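Home Notebook Recipes Equipment Bench bookings

Stendby Kitchen Bench, entry 243
June, late morning
Entered by the dough bench

Eris dough, batch 2. Very happy with this one already, so writing it up while I still have flour on my sleeves.

Base is 300 g of the low-protein flour from Ngô, sifted this time (I skipped it for the first batch and got those dry little flecks all through the crumb). Sugar, a spoonful of neutral oil, instant yeast, baking powder kneaded in late. Warm milk went in by feel, a splash at a time, and I stopped well before I wanted to. The dough looks hopeless for the first few minutes and then it comes together and you wonder what you were fussing over! Kneaded until it stopped grabbing the bench, then rested under a damp tea towel.

Shaping: plain rounds, no filling. I know the pork ones are everyone's favourite, but I want the dough sorted before we start hiding things in it. Pinch the seam hard, seam side down, cup your hand and roll in small circles until the top pulls tight. If the skin tears, stop and let it rest. Rolling it again straight away just makes the tear bigger.

Second proof went on the sill beside the Helberg thermometer, which was reading a bit cool, so I let them go longer than the recipe card says. Go by weight in the hand for this. They should feel light for their size, and a gentle poke should come back slowly.

Steaming: cold water in the pot, perforated tray in, buns on, glass lid over, then switch on. Starting from cold gives a softer rise than dropping them into full steam. 19 minutes all up from the switch. Then off, and leave the lid alone for a bit before lifting it. When you do lift it, tip it away from the buns or all the drips land on the tops and you get yellow pockmarks. Lid goes down flat on the table, well away from the plate.

Texture is the best we've had. Springy, fine crumb, and a faint milky smell that filled the whole of Stendby. Colour is creamier than shop buns, which I put down to the flour, and I prefer it. I'd still like a slightly glossier skin.

To try next:
- a little lard in place of the oil
- squares of baking paper against a bare tray, same dough, same proof
- a longer knead and a colder milk
- ask Ngô if they still carry the bleached flour, for a side by side

Also, whoever has the good dough scraper, please put it back in the top drawer. I divided these with a butter knife.

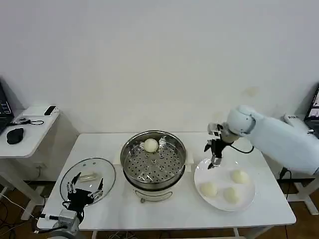
Leftover dough is in the fridge in a covered bowl, labelled Eris. I'll shape it this arvo and see what a cold rest does to the flavour. Help yourselves to the finished ones, they're lovely with a bit of condensed milk.

Contact the bench | © Stendby Kitchen Bench | Back to top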